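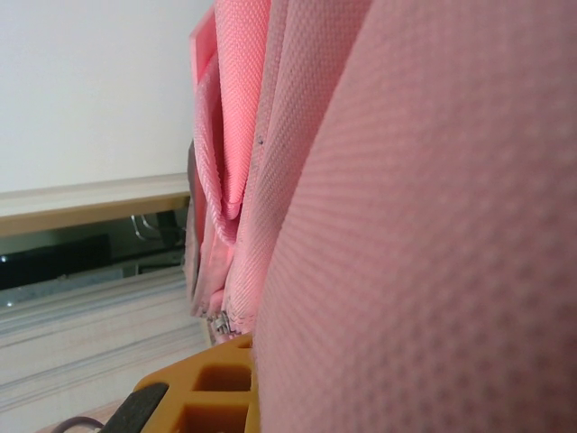

Figure 6.1 Pink woven fabric up close, with folds and a short section of metal zipper.

Chapter 6
Bags, Seams, and Closures

Pick up the nearest backpack and turn it inside out. Go on, the book will wait! You will find more sewing in there than in most of the clothes you own: curved seams, bound edges, straps anchored in layers of cloth, and zippers set into panels that refuse to lie flat. A shirt has to hang well. A backpack has to carry library books up a hill, get dropped on a gym floor, and open smoothly again the next morning.

In Chapter 5 we worked with flat cloth and straight lines. Now the cloth starts to bend around things. By the end of this chapter you should be able to name the main parts of a simple pack, follow the path of a zipper around a curve, and judge which parts of an old bag are worth mending. You will also sew your first curved zipper in the Okabe sampler (the pattern sheet is at the back of the book), and I promise it's more fun than it sounds.

6.1 The parts of a pack
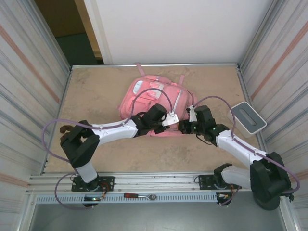 Bag makers talk about a pack as a set of panels, and once you learn to see the panels you can't stop seeing them on the bus. The back panel rests against the wearer. The front panel carries the pockets and most of the decoration. Between them runs the gusset, the long strip that gives the bag its depth. Small school packs often crowd a lot onto the front panel, as on the pink one in Figure 6.2, where a front pocket with raised seams shares the space with a rounded patch, a pale flap, and a light gray reflective strip running down at a slant. Each of those pieces is normally attached while the panel is still flat. Try sewing a patch onto a finished bag and you'll see why the order matters.

Straps deserve a word of their own. The top of a shoulder strap takes the worst pull on the whole bag, and a good maker will sew a box with a cross inside it at that point and then catch the strap end in a seam as well. When Elin Hughes ran the repair bench at Mimard she kept a tally of every school bag that came across it, 656 in all, and strap ends and zippers filled most of the pages. Her notes are a joy to read. We'll borrow from them all through this chapter.

Lay your own bag on a table, front side up, and sketch it before reading further. Leave out the shading and mark only where one piece of cloth meets another.
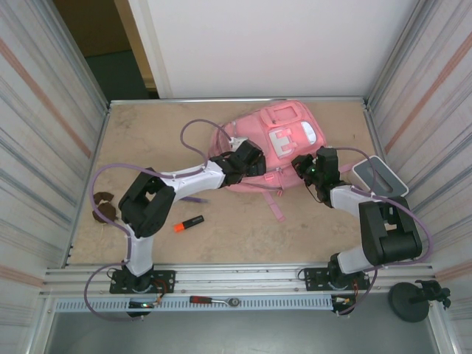 Your sketch will probably have more lines than you expected. Number the panels, then mark each seam with the order in which you think it was sewn. Start from the smallest pieces and work outward: patches and tabs first, then pockets, then the gusset, then the long closing seam. Compare your numbers with a classmate's. There is often more than one workable order, and arguing about it is half the pleasure.

Key terms for this section: panel, gusset, piping, binding, slider, pull, coil.

6.2 Reading wear and dirt

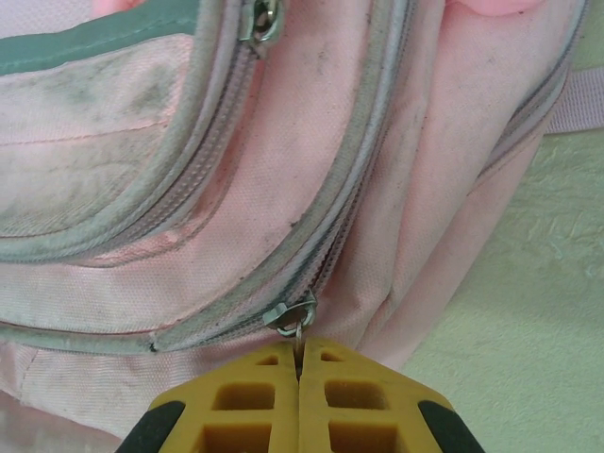 Gikthorpe, May

Silviu Barbu's workroom notes begin with a rule he gives every new student: look before you wash. Dirt is a map, he says, and soap rubs it out. On the bag in Figure 6.4, follow the gray piping beside the zippers. It is darker around the front pocket and along the middle zipper, and lighter and cleaner on the right-hand arc. The front pocket itself carries a large grayish stain. Copy marks like these onto your panel sketch in pencil, then check the zippers one at a time. Run each slider the full length of its track and note any place where it drags.

Coil teeth are forgiving. They flex around corners, and a coil that has popped open can often be closed again by running the slider back to the start. Metal teeth are stiffer, and a bent one needs pliers and some patience. Silviu tests his Zidden practice zippers by opening and closing them 1000 times before he lets a class near them.

Activity 6A
Work in pairs. You need one used backpack, a soft brush, a pencil, and your panel sketch.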